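Workshop Tips: Teaching Two Arms to Clear a Table

Six evenings at the Trallham shared workshop have gone into this build, and the dishes are winning. 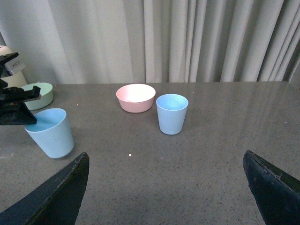
Pink bowl, mint bowl, two light blue cups, and the grippers that have to cope with them.

Start with plastic. My first practice mug was china, and I now own a very small mosaic.

Check the finger edges before each session. Once they get chipped, a cup rim can catch on the rough spot, so go over them lightly with 154... no, 150 grit. (154 is the bolt bag number. Label your bags.)

Close slowly. A tapered cup squeezed near the base likes to climb out of the grip -- go for a spot just under the rim.

Leave room between dishes until the arms behave. Two pieces nearly touching count as one piece to a gripper, and it will try to lift both.

Give each arm its own side of the table and have one wait while the other moves. We paid for that lesson with a bent bracket in March.

Save your settings after every 10 good grabs. Kitberg's free planner forgets everything when you close the lid, much like the rest of us.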